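Larnurham Community Hall – House Meeting
Tuesday, July 5, 2022

Chair: Gordon Friesen
Apologies: Zavala (kitchen), Prorness Players

1. Minutes of the last meeting
Agreed with one change. The cost of the new sink trap should read $77.

2. Tables
G. Friesen reported that the tables in the small room are still being left unwiped after morning bookings. The Players raised it in January and again by email last month. Paper towels leave lint on the tops and cost the hall $355 last year. It was agreed to stop buying them for the small room and use cloths only.

Blue cloths are for tables. Kitchen cloths stay in the kitchen. Used cloths go in the bin by the side door and are not to be left on the tables.
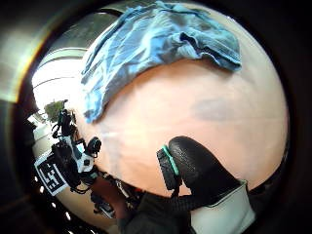

Blue cloth on a table. Photo: G. Friesen

There was some discussion of marks on the tabletops. Orton said a damp cloth and a little dish soap is enough for most of them – no scouring pads and no bleach. Anything that will not come off should be written in the hall book with the date.

Replacing all the tables was quoted at $3,000. Not approved. To be looked at again with next year's budget.

3. Laundry
Orton will take the cloths home to wash on Fridays until the machine is fixed. Fabric softener is not to be used on them.

4. Accounts
Balance stands at $1,222 after the electric bill. No questions.

5. Any other business
The side door is sticking again. G. Friesen to plane it.

Meeting closed at 8:40.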